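4.3 Preparing the table for a cloth-handling session

This section covers the Tulten cell after power-up and before the first recorded take. It applies to both input methods: the worn hand sets (Osis) and the hand-held gripper. Complete section 4.2 first. If the cell has been moved since its last use, start again from section 3.

You will need:
Tabletop, already fixed to its base
One hand set, left and right, or one hand-held gripper
Light gray tape
Cloth items for the task list
Lint-free wipe
2 mm hex key

CAUTION: Do not plug or unplug a hand set while the Ikari controller is running. The connectors are not rated for it, and the left channel has failed this way before.

1. Set the height of the table so the operator can reach the far edge without leaning on it. Tighten both leg clamps.

2. Wipe the tabletop and let it dry. Lint from towels builds up along the grain and shows in close views.

3. Tape down anything that runs along the table edge. Press the tape flat with a thumb. Replace any piece that has started to lift.

4. Coil spare cable on the floor side of the table, outside the operator's foot area. Leave enough slack for both arms to reach the far edge.

5. Fit the input device.

Hand sets: Put on the left set first. Close the forearm strap above the wrist, then seat the finger links one at a time, beginning with the index finger. The strap should be snug but should not leave a mark. Route the cable down the forearm. Check that the white marker plate on top of each set is tight and does not rock when the hand is shaken.

Hand-held gripper: Check both fingers for play by pushing each tip sideways. Tighten the finger screws with the hex key if either one moves. Peel off old tape and wipe the finger faces.

Note: Small scraps on a finger tip can catch on knitted items and drag them. Check the tips again every time you change the task.

6. Place the items for the first task. Keep cloth items flat or loosely folded unless the task sheet says otherwise. If the task uses a basket, set it to one side with its long side along the table edge.

7. Run one slow practice move with the device you have fitted. With hand sets, pinch one end of a folded towel. With the gripper, bring the open fingers in over bare table before going near an item.
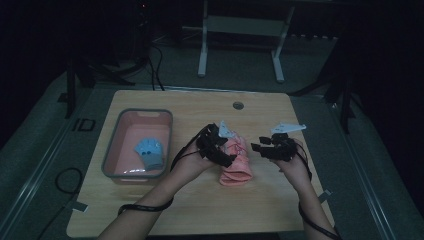
Hand sets, with towel and basket.

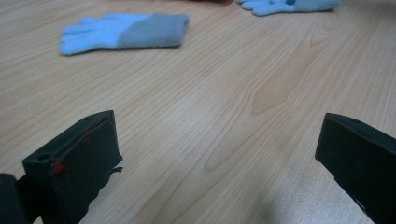

Hand-held gripper, with knitted gloves.

8. Watch the live view in Ikari during the practice move. Both channels should follow without a visible delay. For hand sets, curl and open all fingers on both hands. For the gripper, open and close it fully twice.

9. Read the tracking score at the bottom of the live view. It must stay at 40 or higher for the whole move. If it drops, see 4.4.

10. Return the items to their start positions and save the set-up under a new session name.

4.4 If the tracking score is low

Work through these checks in order. Repeat step 7 after each one.

a. Marker plate loose or turned. Loosen the plate, set it square, and tighten it again. A plate that has been removed needs a new offset. Run Offset from the Tools menu.

b. Marker plate blocked. The operator's head or opposite arm may be in the way. Move the operator back a little and try again. Do not bend the plate to get a better angle.

c. Cable pulling on the hand set. The score will drop only at the far reach. Add slack at the forearm strap.

d. Stand bumped. If a tracking stand has been touched, the score drops everywhere on the table. Repeat the calibration in section 3.5.

If the score is still low, save the log and note the code shown on the controller. Code 19 is a lost marker and clears when the marker is found again. Code 231 is a channel fault. Shut the controller down, wait for the fan to stop, and reseat the connector. If 231 comes back after a restart, take the device out of use and contact Ntuli service.

4.5 Between sessions

Open the straps fully before taking the hand sets off. Pulling a closed strap over the hand strains the links at the knuckles.

Store hand sets with the marker plates up and nothing resting on them. Store the gripper with its fingers open.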